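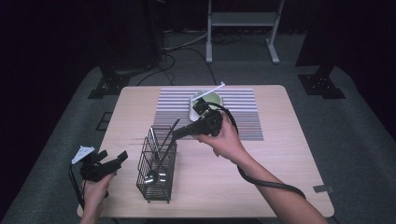
회색 카펫 위의 밝은색 나무 탁자

사전 편찬실은 건물 2층에 있었다. 나는 1월부터 그곳에서 어원란을 맡았다. 내 앞으로 온 항목은 모두 26개였고, 마지막 항목이 '오살몬트'였다.

오살몬트(Osalmont)는 산골 방언에서 온 말로, 뜻풀이는 이미 나와 있었다. '저녁에 남의 집 문 앞에서 잠깐 망설이는 일.' 문제는 어원이었다. 옛 원고에는 지명에서 왔다고 적혀 있었고, 그 옆에 누가 연필로 물음표를 쳐 두었다.

나는 셀라우(Sellau)에 있는 문서고에 편지를 보냈다. 14일 뒤에 복사한 종이 한 묶음이 왔다. 교구 장부와 세금 기록, 그리고 어느 여관의 외상 장부였다. 지명은 어디에도 없었다. 대신 여관 장부의 한 줄에 그 말이 있었다. 손님이 들어오지 않고 돌아갔다는 뜻으로 쓴 것 같았다. 철자는 지금과 두 글자가 달랐다.

편집장은 종이를 읽고 나서 말했다.

"용례가 하나뿐이군요."

"네."

"그럼 '어원 미상'으로 합시다. 여관 이야기는 빼고요."

나는 자리로 돌아와 카드를 고쳤다. 지명설을 지우고 '어원 미상'이라고 썼다. 쓰고 보니 칸이 많이 남았다. 다른 항목은 칸이 모자라 글씨를 줄여 썼는데 그 카드만 비어 있었다.

점심때 호시노(Hoshino) 식당에서 국수를 먹으면서 그 손님을 생각했다. 장부에는 이름이 없었다. 외상이 없었으니 적을 이유도 없었을 것이다. 그런데도 여관 주인은 한 줄을 썼다. 빗소리가 나서 창가를 보았지만 아직 비는 그리 세지 않았다. 국수를 다 먹고 사무실로 걸어왔다.

오후에는 교정쇄가 나왔다. 초판은 3000부를 찍는다고 했다. 나는 오살몬트 항목을 찾아 두 번 읽고, 여백에 '여관 장부에 이형 표기 있음'이라고 적었다. 편집장이 지우면 그만이었다.

여섯 시가 되어 교정쇄를 들고 편집장 방으로 갔다. 문틈으로 불빛이 보였고 안에서 전화를 받는 소리가 났다. 나는 손을 들었다가 내렸다. 통화는 금방 끝나지 않았다. 교정쇄를 문 옆 선반에 올려놓고 계단을 내려왔다.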